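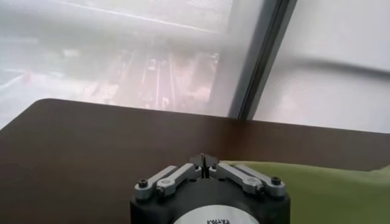 Caoimhe Nic Giolla

I promised in the last newsletter that I would say something about the planner, and then filled the whole item with grumbling about calibration, so I shall do better this time (do forgive me, Tormod, who had to edit it). The big news is that Metell, our motion planner, now works from the same scene as the perception code. Until this release the two kept separate ideas of where the table stopped, and when they disagreed the arm would sit there replanning until somebody took pity on it and pressed the button.

Lorcan Dolan did most of the merging, which came to 831 changed lines, a good many of them deletions, I am pleased to report! The table edge is now fitted once, at the start of a run, and everything downstream asks for it by name. If you have scripts that still read the old edge file, they will carry on working until October, with a warning in the log each time.

Bright windows have been our other great preoccupation. A polished tabletop with daylight falling across it can look, to a depth estimate, like a hole or a step, and the old filter simply threw those points away and left the planner guessing. Ustyna Zhuravel has written a gentler one that keeps the doubtful points but marks them as doubtful, so the planner can pass over them slowly and at a bit more height. It is a small idea and I am very fond of it.
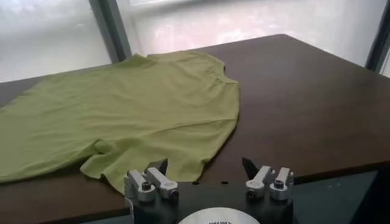 Can I use the new filter without moving to the new planner?
You can, as long as you set the output to the old point format in your Havari settings file. The doubtful points will then be dropped as before, but you do get the quicker start-up.

Cloth remains the hard part, of course. A t-shirt has hems that lift and sleeves that bunch, and a grasp point which scores nicely from one view may score dreadfully from the next. We now take 2 views before choosing, and we cap the search at 400 candidates, down from 2000, which makes the waiting far more bearable. Ustyna would like the cap lower still, Lorcan would like it put back, and I have left it as a setting so that we can all get on with our tea.
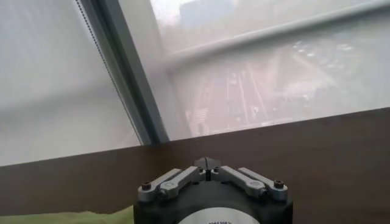
Fingers closed, beside the window.

The release notes are in the usual shared folder, along with Lorcan's guide to moving your old scripts across. Please send me any logs where the planner refuses a path you think it ought to have taken, ideally with the settings file attached, and I will go through them with Tormod before the next release.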